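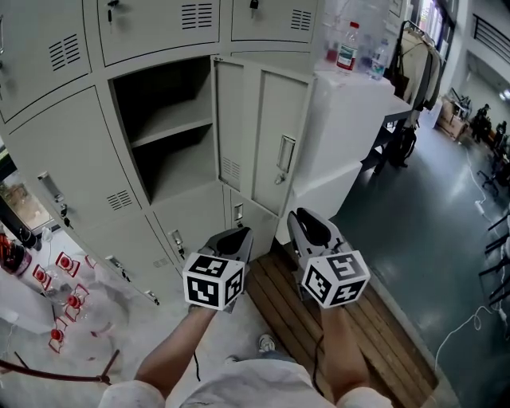
I've been building a pair of hand-held grippers at our shared workshop on and off since January, and I'm stuck on tracking. The idea is I hold one in each hand, do a job with them, and the software works out where both of them were from the marker cubes on top. On the bench it's great. Over at the lockers it goes to bits. The middle locker has a shelf across it and a door that swings out to the right, and when I bring the left gripper down to the opening and the right one up near the door, the position I get for one of them jumps sideways, up to 16 mm, then snaps back. I've printed the cubes again, same thing. Room camera is a Dantas, the cubes are read by the stock Kuvero software. Cables are plugged in fine, I checked. Is it the grey metal, or me?
Flundon, posted June 17, 2021

I'd bet on the light before the metal. You've got daylight coming in through the doorway on the right and a great big pale cabinet bouncing it around, so the exposure is probably hunting and the white squares on your cubes bloom out. Lock the exposure and set it a bit darker than looks nice. I run mine at 332 on the Dantas slider (no idea what the units are, the manual is rubbish) and the jumping pretty much stopped.

Also, when you printed the cubes again, did you measure the squares? My home printer shrank everything a smidge and I spent a whole weekend blaming the camera. Get the calipers out and type the real size into the settings, don't trust what the file says. And matte paper! Glossy is a nightmare near a window.

If it still jumps, have a look at how many faces the camera gets at that angle. With one face square-on, the maths can flip between two answers, and that looks an awful lot like your sideways snap. Tilt your wrists a little so it gets two or three and see if the flip goes away. I'd record 11 short goes at the same locker, some tilted and some not, and compare them before changing anything else.
Carnska

had the same problem, bought a better camera, fixed
wombat_solder

Better camera didn't help me at all, for what it's worth. What did was the smoothing in Kuvero, which was set to 1,000 out of the box and dragged every bad reading out for ages. Turn it right down while you're testing so you can see the raw jumps, then bring it back up later. I'd do the exposure first though, like Carnska says. And tape your cables to your forearms, mine used to tug on the gripper every time I reached down low.
shedlightning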